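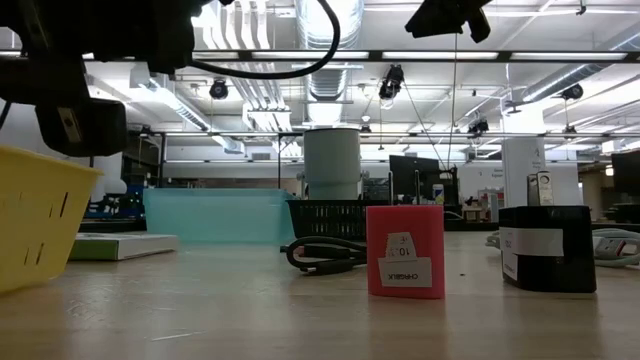 I've spent most of this year with mud on my shoes, and I couldn't be happier to tell you why. From October, the Sumside river ferry will carry freight as well as passengers, and I get to run the thing!

My name is Akosua Aryee and I look after routes at Rilonel. We've been asked for a cargo crossing for as long as I've worked here. At the moment a lorry leaving the Sumside market has to go 54 miles by road to reach the far bank (you can see the far bank from the market, which drives the drivers mad). The new boat does it in 43 minutes. 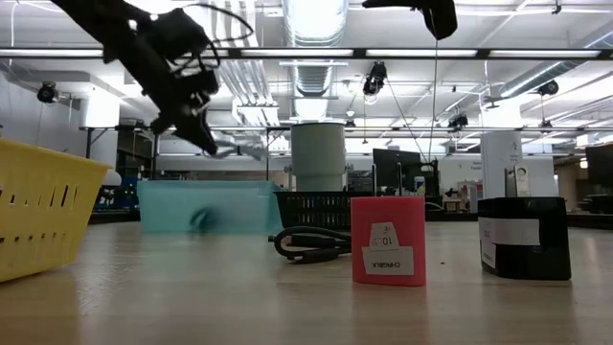
*Photo: Rilonel*

Not everyone is keen, and I won't pretend they are. We had 127 written replies to our consultation, and a good few came from fishing families worried about wash and noise. Seidu Odoi, who speaks for the landing site, told me: "Slow down past the nets and we'll get along." So we've set a lower speed there, and night sailings are off the table for the first year.

Yaw Antwi's team at Plandura is finishing the ramp now. Fares for vans and lorries will go up at the ticket office next month, and traders who book early get their first crossing free.

Press questions to Jeanine Verbeke at the Rilonel office, mornings are best.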